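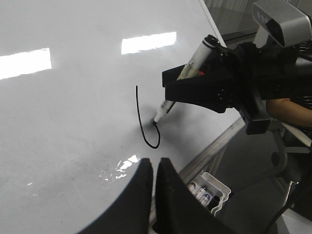
Fig. 14. Whiteboard with a curved line in black.

Section 2. Setting Up Saved Searches and Listing Alerts

A saved search stores a set of criteria and checks it against new listings in the Camero property database. Agents can run a saved search for their own use or attach it to a client record. You need an active Fidisetti Listings account with agent or office manager rights. Client accounts can view saved searches but cannot edit them.

2.1 Create a saved search

1. Sign in and open Search > Residential. For land or commercial listings, open the matching tab. Criteria do not carry over between tabs.

2. Enter the location. You can use a ZIP code, a subdivision name or a drawn map area. Subdivision names must match the county plat. "Kellby" and "Kellby Estates" are treated as two different subdivisions.

3. Set the price range, bedrooms, baths and minimum lot size. Leave a field blank to ignore it. Do not enter zero – the system reads zero as a value.

4. Select the listing statuses to include. The default is Active only. Add Coming Soon and Pending if the client wants to see them.

5. Click Count. If the result is more than 402 listings, the Save button stays gray. Narrow the price range or the map area and click Count again.

6. Click Save and type a name of up to 32 characters. Letters, numbers and spaces are accepted.

Note: Office managers see all saved searches in the office, sorted by agent. A search named "Test" is hard to trace later. Use the client's last name and the area, for example "Tamuno Kellby".
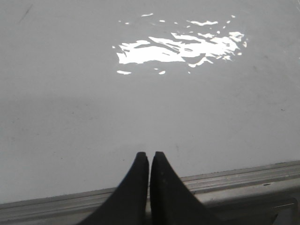 2.2 Attach the search to a client

1. Open Contacts and select the client record. The record must contain a confirmed email address.

2. Click Attach Search and pick the search from the list.

3. Choose how often alerts are sent: Instant, Daily or Weekly. Daily alerts go out at 6 a.m. local time.

4. Check the preview. Private remarks, showing instructions and lockbox codes must not appear in it. If they do, change the template to Client View.

5. Click Start.

Caution: Changing the criteria of an attached search resets its history. The client will receive every matching listing again in the next alert.

2.3 Alert expiration

Alerts stop after 14 days if the client has not opened one. The search is kept, and its status changes to Paused. To restart it, open the client record and click Resume. Listings that came on the market during the pause are included in the first alert – sold and withdrawn listings are left out.

To transfer searches from an agent who has left the office, see Section 5.

Fidisetti Listings User Guide | Revised 18 February 2023 | Questions: Chiamaka Tamuno, Agent Support | © Fidisetti | Back to top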